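Robots at Work: A Guide for Young Readers

The Pevport Learning Center
Updated 8/21/22

Many things you use each day pass through a packing plant. At the Skanach plant in Breranitz, workers fill boxes with toy blocks. For years, people picked up every block by hand. Today a robot arm does part of that job.

What does automation mean?

Automation means letting a machine do a task that a person used to do. A robot arm learns its task in small steps, and it begins with plain wooden blocks. It must close its fingers around a block, carry it and let go.

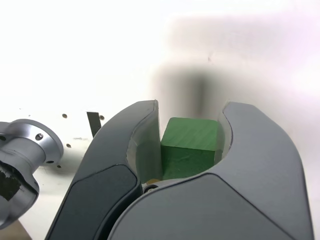

One packer said that her wrists used to ache by lunchtime, and that she does not miss lifting 2,000 blocks in a shift. She does miss talking across the table with her friends.

Finding the right spot

People know where to put things by looking. A robot needs help. Engineers often mark a place on the table with a bold black square – a shape that is easy for a computer to find.
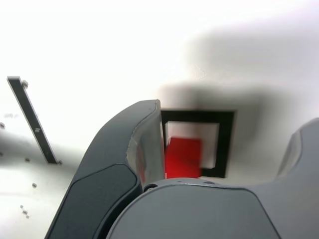 Putting a block inside a square sounds simple. For a machine, it takes a great deal of practice. The plant's training program, called Kamel, asked for 191 practice tries before the arm could join the packing line.

What changes for the workers?

1. Some jobs change. Packers now check the boxes and fix mistakes.

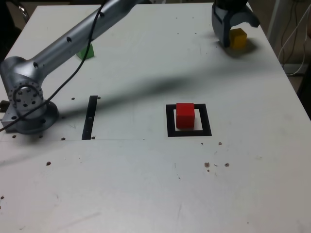
2. Some people learn new skills. The plant gave 25 workers lessons in guiding the arm.

3. Some people worry. A worker may ask, "Will there still be a job for me?" That is a fair question, and managers should answer it clearly.
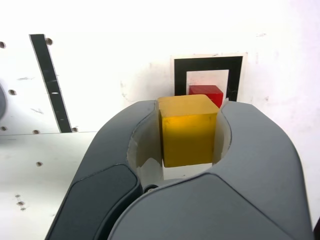

Workers at Skanach also helped to write the safety rules. Any person on the line may stop the arm at any time.

Words to know

Gripper: the part of a robot that holds things.
Shift: the hours a person works in one day.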